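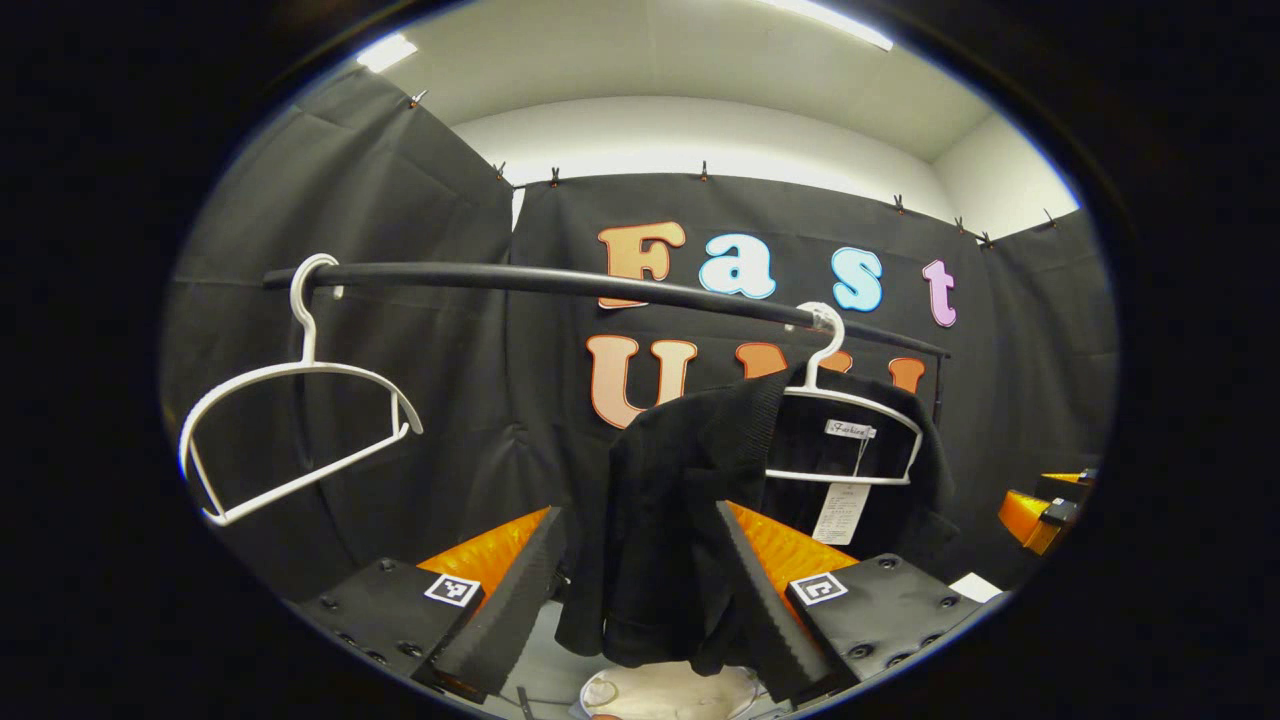 A black knit on the rail, tag still attached, with a spare hanger beside it.

Clothes swap gets its own corner at Gotis

If you've been in to Gotis lately for a coffee or a rummage, you'll have spotted that the back of the shop has changed quite a bit. The clothes swap has finally moved off the trestle tables and on to a proper rail, and I for one am thrilled (my back is too — I spent most of last winter bent over piles of jumpers looking for anything in a medium).

The new corner opened at the start of July. It's a simple thing, a black rail with black fabric hung on three sides of it and some big bubbly letters on the back panel, but it does make you feel as if you're browsing in a little boutique. Shahnaz Liyanage, who started the swap in her front room and still runs it, told me she was fed up with good clothes looking like a jumble sale.

"You fold a lovely cardigan, you put it on a table, and ten minutes later it's a rag," she said. "Put the same cardigan on a hanger and somebody takes it home. It's the same cardigan!"

I asked why black for the curtains, and she laughed and said it was what she had. The fabric came from the old Herrera dance studio when it closed, and it had been in her loft ever since, creases and all. She does mean to iron it. It's clipped along the top with small black clips, so it can all come down in one go when the room is needed for the knitting group, and she tells me the whole lot goes up again before the kettle has boiled. I haven't timed her.

The way it works hasn't changed much. You bring in clean clothes in good nick and get a token for each one, up to 9 in a visit, and you spend your tokens on whatever takes your fancy. Coats count as two tokens and so do boots. Things with the shop tags left on are very welcome, and there are more of those about than you'd think. I've handed in a few myself, I'm sorry to say, including a skirt I bought for a wedding and never had the nerve to wear.

Knitwear is what goes quickest, even in summer. Shahnaz puts out only a few pieces at a time now and keeps the rest in the stockroom, so if you can't see what you're after, do ask. She'd much prefer you asked than went home without. Children's clothes are staying in the boxes by the window for now, sorted by age, and there's talk of a second, lower rail for them once the money's there.

On the subject of money, the swap is still free, with a tin on the counter for anyone who'd like to chip in. Itora, the alterations place two doors down, has offered to take up hems for swap customers at £3 a go, and Dititz next to the post office is saving its spare hangers for us. Please don't bring wire ones, they leave horrible little bumps in the shoulders of anything knitted. Plastic or padded are fine.

I went in for a quick look while I was writing this and came out with a navy raincoat, a striped shirt and a pair of cords I'm fairly sure used to belong to my neighbour (I shan't be asking). My husband wants to know where it's all going to live, and he has a point.

The corner is open whenever Gotis is, from 9 in the morning until the café shuts at 4. Drop-offs are best before noon, when Shahnaz is there to check things over and hand out the tokens. If you've got a full-length mirror you no longer want, she'd love to hear from you — leave a note at the counter.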